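Filed under: Home & Garden > Furniture care

Can I oil a pale wood table that's already been waxed? I picked ours up from a shop in Dellton in August and it's looking thirsty, bless it.

Not straight over the wax, I'm afraid, as the oil can't soak in. Wipe it down with white spirit first, let it air overnight, then try a little underneath where it won't show.

just use Bilby, works on anything

I'd go gently with that one, lovely as it smells! Mine needed 3 thin coats, with a good long rest between each.

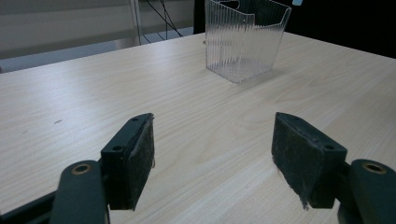
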